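CLALLENT COMMUNITY HALL ASSOCIATION

Minutes of the Management Meeting held in November in the Small Room, Clallent Hall, at 7.30 pm

In the chair: Lowri Llewellyn

1. Apologies and previous minutes

Apologies had been received from two members. The minutes of the October meeting were accepted as a true record, subject to one correction: under item 6, "side gate" should read "rear gate". The Chair signed the corrected copy.

2. Matters arising

2.1 The loose handrail on the front steps had been refixed. The invoice was passed for payment.

2.2 The key register had been brought up to date. Two sets of keys remained outstanding from the summer lettings and a further letter would be sent to the hirers concerned.

2.3 The county had acknowledged the Association's letter on street lighting in Hoshino Lane but had given no date for a reply.

3. Finance

3.1 The accounts to the end of the previous month were tabled. The balance on the general account stood at £867 after payment of the water bill. The reserve of £2,000 was untouched and it was agreed that it should stay so until the roof survey had been received.

3.2 Income from regular lettings was slightly down on the same month last year. The meeting noted that the Stitix sewing circle had moved to fortnightly sessions and that this explained most of the difference.

4. Stage and main hall

4.1 The meeting considered the proposal to replace the stage curtains. Members were reminded that the present set had been cleaned twice and could not be treated again for fire safety. A quotation had been received from Onard for a full set in heavy black cloth, including track and fitting. A second quotation was awaited.
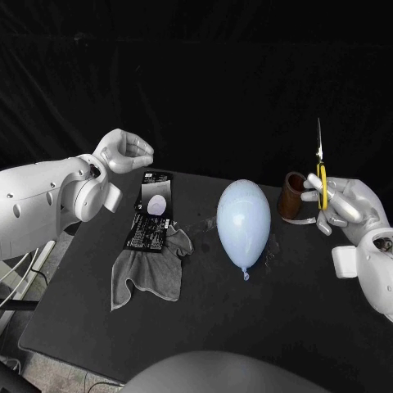

Item 4.1: black curtain hung behind a black table.

4.2 It was agreed that any new cloth must be supplied with a current fire certificate, and that the certificate should be kept with the hall's insurance papers.

4.3 The floor of the main hall would be sealed during the Christmas closure. Hirers had been told that no bookings could be taken until the sealant had cured. The badminton club had asked whether the court lines could be repainted at the same time and would be sent a price.

5. Winter Social

5.1 The Social would run from 2 pm, with doors closing at 6 pm. There would be 14 stalls, all of which had been allotted. Stallholders would be admitted from noon by the rear gate only.

5.2 The draft layout was approved with one change - the tea counter would move to the kitchen side, leaving the fire exit clear.

5.3 Decorations were discussed. It was agreed to use balloons and paper chains as in former years, to fix nothing to the painted walls, and to have everything taken down the same evening.
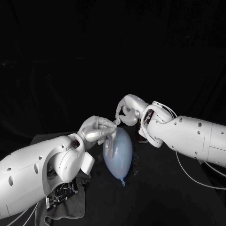 Lowri Llewellyn asked that no balloons be released outdoors at the close of the Social, as there had been complaints from the farms beyond the lane. She would prefer them to be let down indoors and put in the general waste. This was agreed without a vote.

5.4 The raffle licence was in order. Prizes should be left in the office and entered in the book on arrival.

6. Hire charges

The meeting discussed whether charges should rise in the new year. Opinion was divided. Some members felt that heating costs left little choice; others wished to protect the smaller groups. The item was deferred to the next meeting, when figures for the winter quarter would be available.

7. Any other business

7.1 The noticeboard in the porch required a new lock.

7.2 A request to store folding chairs for the bowls club was declined for lack of space.

The meeting closed at 9.10 pm. The next meeting will be held in January in the Small Room.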